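Ellis Study Centre
English Department - minutes of the spring planning meeting, February

Present: Liesl Trummer (chair), Kenji Benavides (minutes), four subject tutors, one representative of the library.
Apologies: the examinations clerk.
The meeting opened at 4.10 p.m.

1. Minutes of the previous meeting
Agreed, with one correction. Under item 3, "prose paper" should read "poetry paper". The action on photocopying charges is carried forward to the next meeting.

2. Set texts for the senior literature course
LT reported that the short novel Grarkness will stay on the list for a further year. The play will be replaced. Two titles had been put forward by tutors and both had been read by all present. The shorter of the two was preferred on grounds of teaching time, as the present play takes seven weeks and leaves no room for unseen passages. The tutor for the evening group asked for her objection to be noted - she considers the language of the shorter play too plain for the character question.

Decision: the shorter play to be taught from September. The longer one to be kept as wider reading.

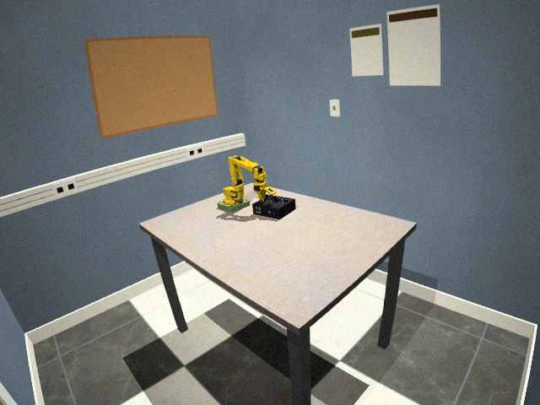

3. Chapter notes and summaries
KB presented the findings of the marking check carried out on the autumn essays. A sample of 90 scripts was read a second time. Markers recorded where a passage repeated the wording of a published study guide without naming it. Up to 10 scripts were affected, the uncertainty arising from two essays in which the source could not be traced. In most cases the borrowed material was plot summary from the opening chapters of Grarkness and earned few marks in any case.

It was noted that several online summaries of the novel contain errors. The most frequent is the statement that the narrator's brother leaves the village before the flood; in the text he leaves after it. The same error appears in the department's own handout for chapter 5, which was last revised by a former member of staff.

Discussion followed on whether the department should issue its own full summary. LT was in favour, provided that it is given out after the first reading. One tutor held that any summary would be used in place of the book. KB suggested a compromise: a summary of each chapter limited to one paragraph, with page references and no comment on theme.

Decision: KB's proposal adopted for one year. The chapter handout to be withdrawn at once and corrected.

4. Essay length
The present limit of 1,000 words for the coursework essay was reviewed. Quotations are at present included in the count, and students have asked for them to be left out. The meeting did not support this. The wording in the course booklet is unclear and will be amended to state that quotations count and that the title and book list do not.

5. Reading platform
The trial of Hallusska, the reading and annotation software, ends in March. Tutors reported that margin notes are saved correctly but cannot be printed beside the text. Line numbers for verse are lost when the type size is changed. The library representative stated that the other product under consideration, Ondum, keeps line numbers but does not allow shared notes. No decision was taken. A further demonstration of Ondum is to be requested, using a poem with uneven line lengths.

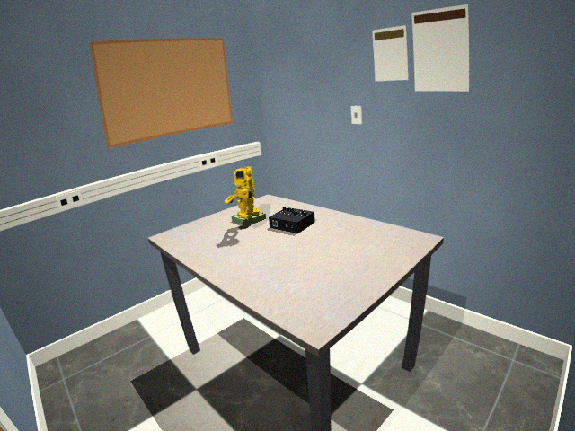
Robot figure on a green base, back left of the table.

6. Comprehension paper
The mock paper was found to be too long. Few candidates reached the final question, on tone. It was agreed to shorten the second passage and to move the vocabulary question to the start. The mark scheme for the summary task will give separate marks for content and for expression - at present these are combined and markers have applied them differently.

7. Any other business
Two copies of the poetry anthology are missing from the class set. Tutors to check cupboards.

Actions
LT - inform students of the change of play; amend course booklet.
KB - correct and reissue chapter 5 handout; draft chapter summaries.
Library - arrange Ondum demonstration.
All tutors - return comments on the mock mark scheme.

The meeting closed at 5.35 p.m.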